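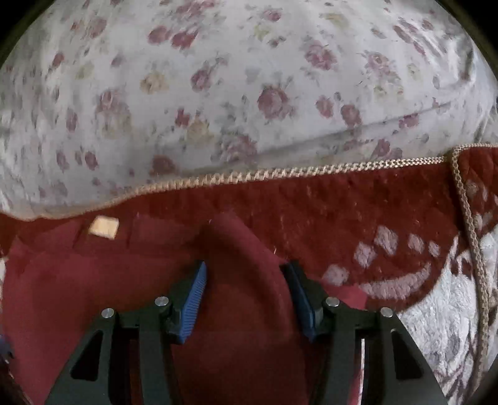
Support > Community Help > Rankin > Save Data and Progress

Rankin: character appearance reverts after the Platitz chapter

I am writing to request assistance with the single-player campaign of Rankin. Upon completing the Platitz chapter, the custom face and hairstyle that I had assigned to my main character were replaced with the default set. The character's name, equipment and level were not affected. I have 60 hours recorded on this save and would prefer not to begin a new one.

The following steps have been taken without result: restarting the game, verifying the installed files, and loading the automatic save made at the Dosau gate. The earlier save displays the correct face until the next cutscene begins, at which point the default appearance returns. I play on a desktop computer with the November update installed. No modifications are in use. Please advise whether the original appearance can be restored, and whether it is safe to continue playing in the meantime.

Posted by: dosau_gatekeeper

Skastis Forum Support

Thank you for your report. The condition you describe affects saves in which the appearance was changed at the mirror in Dosau before the Platitz chapter was started. The game keeps two records of the appearance, one for ordinary play and one for cutscenes. In affected saves the second record is empty, and the game fills it with the default set.

Please proceed as follows:

1. Make a copy of your save folder and store it in a separate location.
2. Load the automatic save made at the Dosau gate. Do not enter Platitz.
3. Return to the mirror and select any appearance other than your own. Confirm the change.
4. Leave the building, re-enter, and select your original appearance. Confirm again.
5. Create a manual save in a new slot and continue from that slot.

The mirror charges 800 coins for each change. Players are advised to have sufficient funds before starting – the second change cannot be made on credit. Progress in Platitz made after the gate save will need to be repeated. Continuing on the current save does not damage it, but the default face will remain.

Posted by: Skastis Support Desk

I can confirm that the above procedure is effective. It should be noted that step 4 did not work for me until I had left the district entirely, as opposed to the building alone. My character was level 70 at the time, although I do not believe the level is relevant.

Posted by: northquay

Same problem. Have 8 saves and all of them have the default face now. Kindly fix.

Posted by: marl_and_co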